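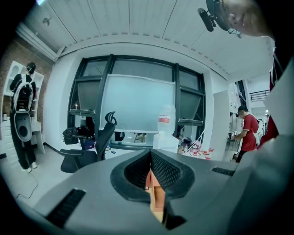

Vol. 4, p. 70

OCCASIONAL TABLE

An occasional table is a small, light table kept in a room for whatever use comes up: holding a cup, a lamp, a box of papers or a parcel waiting to be opened. The name covers side tables, end tables, wine tables and the low round kinds often sold for lounge rooms and small offices. It is smaller than a coffee table and can normally be lifted by one person.

Form

The top may be round, oval, square or shaped. Round tops are favoured where people walk past on all sides, as there are no corners to catch a hip or a sleeve. Square tops sit better against a wall or the arm of a sofa.

Legs are straight or splayed. Splayed legs lean outward from the top, which widens the footprint and makes the table harder to tip. They are also easier to trip over when the feet reach past the edge of the top.

Many occasional tables have a lower shelf fixed between the legs. The shelf stiffens the frame and takes magazines, chargers or a folded cloth, leaving the top free. On light natural wood tables it is commonly finished to match the top.

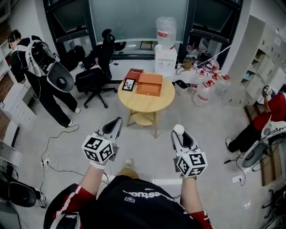

Stability depends on the width of the base and on how the load is placed. Boxes and other solid goods belong near the middle. Small upright things such as picture cards and clocks can stand near the edge, though they are the first to go over when the table is knocked.

Use in workrooms

In shared offices and workrooms the occasional table serves as a spare surface between the desks. It is moved often and seldom has a fixed place. Desks tend to be pushed up to the windows and fill with bags, cups and bottled water, and the small table is cleared and used when something has to be set out on its own.

The maker Lena Głowacki, who produced the Cordeiro range of round tables, gave 700 mm as the widest top she would put on a table meant for moving – anything larger, in her view, wanted two people. Her rival Gerrit Dierckx of Vevenbridge built wider, with 5 legs in place of the usual arrangement, and sold mostly to hotels. The Cordeiro pattern is still made at Urkdale.

Care

Bare or oiled wood marks quickly under hot mugs and damp bottles. Spills should be wiped up at once, along the grain. Loose legs are tightened with the table upside down on a blanket. Felt pads under the feet protect hard floors and are replaced when they pick up grit.

See also: Coffee table; Nest of tables; Plant stand; Stool
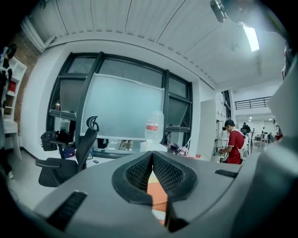

Terminology

In the Australian furniture trade "side table" is the commoner term, and "occasional table" is kept mainly for auction lists and older catalogues. "Lamp table" usually means a taller piece with a smaller top. A table with a tray that lifts off is listed separately, under Butler's tray.

K. Simon, G. Trindade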